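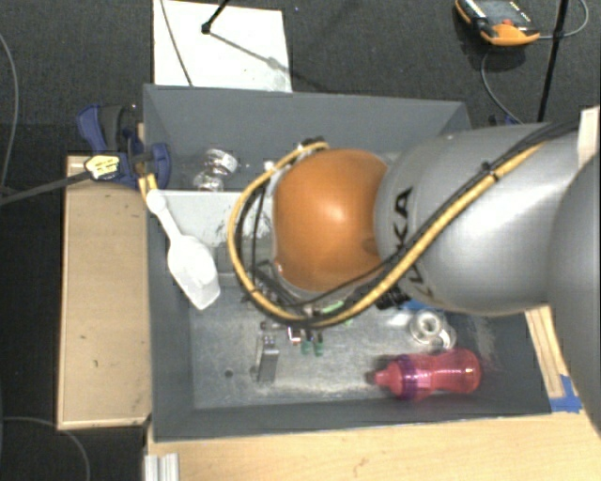
Sorting Mixed Household Items from a Deep Bin
Project report, Group 3
Isamu Hamada, Kimie Ishida, Ynyr Trevor

1. Background
Our project looked at how the contents of a bin affect how easily single items can be found and taken out. We picked ordinary household things because they vary a lot in shape and are cheap to replace. Clear containers, flat panels and scoops were all on the list.

2. Items
We started with a list of 50 items and cut it to 29 after the first week. Most of the ones we dropped were soft, like cloths and sponges, and would have needed a separate study. The rest were grouped as flat, round or long. A scoop gave us some trouble here — it has a handle like a long item but a bowl like a round one. We put it with the long items and kept it there.

3. Method
Each trial began with a gray bin with tall sloping sides. Items were tipped in from a tray and left where they landed. Kimie wrote down which items overlapped before anything was taken out. Ynyr kept the item list in Gudel, our shared log, and Isamu checked it against the tray at the end of each session.

4. Observations
Flat items caused the most overlap. A panel lying across part of the floor hid whatever was under it, and round containers tended to end up behind it near the wall. Clear containers were hard to judge by eye against a scuffed gray floor. Often the bright rim was the only part we could place with confidence.

5. Remaining work
We still need to repeat the flat group with a plain mat on the bin floor. Hideaki Nagano has agreed to read the October draft.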